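Handheld gripper demonstration

Handheld gripper demonstration is a way of showing a robot a task in which a person carries out the work with a gripper held in the hand, and no robot is present. A camera fixed to the gripper records what the tool sees while the person works. The recordings are later used to train a control program, which then runs on a robot arm fitted with a gripper of the same shape.

The method belongs to the wider field of learning from demonstration. It is usually set against two older approaches: guiding a robot arm directly by hand, and driving the arm from a distance.

Background

In hand guiding, also called kinesthetic teaching, a person takes hold of the arm and moves it through the task while the joints record their positions. It needs little extra equipment, but the person's own hands and body often block the cameras, and a heavy arm is tiring to push. Tasks that need two arms are hard for one person to show this way.

In remote control, or teleoperation, the operator moves a smaller copy of the arm, a joystick or a tracked controller, and the robot follows. The recorded motion is the robot's own, so it can be used with little conversion. The drawbacks are cost, delay and a weak sense of touch. Operators often need several sessions before they can handle soft objects at a useful speed.

Handheld grippers came into use as a way to collect demonstrations outside the laboratory. A person can carry the tool into a kitchen, a workshop or a bedroom and start work in a few minutes.

Equipment

Designs vary. Most have two fingers that open and close together, moved by a trigger or by the operator's own grip through a set of linkages. The finger pads are soft or textured so that they hold smooth and thin objects. The camera is mounted behind the fingers and faces forward, often with a wide-angle lens so that the fingers and the area around them are both in view.

The position of the tool is worked out from the camera images, from a motion sensor, or from both. Finger opening is measured by an encoder or read from markers on the fingers. The Tarkier gripper uses an encoder; the later Ukidix model dropped it in favor of markers, which made the tool lighter but less reliable in dim rooms.
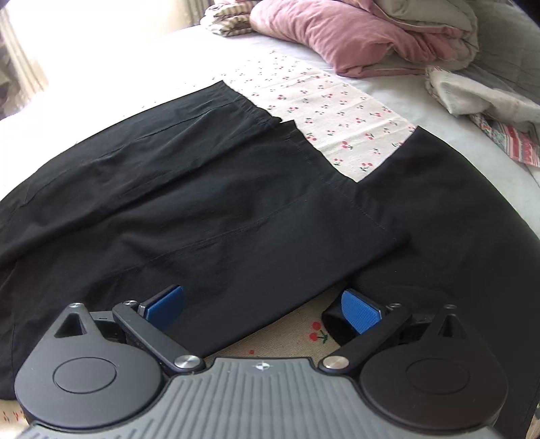

Cloth handling

Clothing is a common subject for this kind of work. A garment has no fixed shape, and the same pair of trousers can lie in countless ways on a bed or table. The useful features are small: a hem, a seam, the edge of a fold. Getting one finger under a layer of cloth without dragging the layer beneath it is among the harder motions to show by remote control, and it is much easier with a tool in the hand, where the operator can feel the fabric resist.

Dark cloth causes trouble of its own. Folds in black fabric show little contrast, and a camera exposed for a bright window may lose them altogether. Operators are commonly told to vary the garment, the surface and the lighting from one recording to the next.

The Takulia collection, led by Vernon Hiebert, contains 2,571 demonstrations of household cloth tasks recorded in 118 homes. Over 600 of them deal with trousers. Each recording covers one task from first contact to release — failed grasps are kept and labeled. A smaller set made at Beaudoin used the same tasks with remotely controlled arms, and the two are often compared.

Processing

Recordings are cut into single tasks and checked for gaps in tracking. Those in which the position of the tool is lost are repaired or thrown out. The remaining motion is then tested against the reach and speed of the robot, as a person can easily make a movement that an arm can't follow.

Limitations

The person holding the gripper can see the whole room, while the trained program may have only the view from the tool. An operator who looks around the side of an object is using information that the recording doesn't contain. Force is another gap. Many handheld grippers don't measure it, and a robot copying only the path may press too hard or too lightly.

See also

Imitation learning
Kinesthetic teaching
Teleoperation
Robotic laundry folding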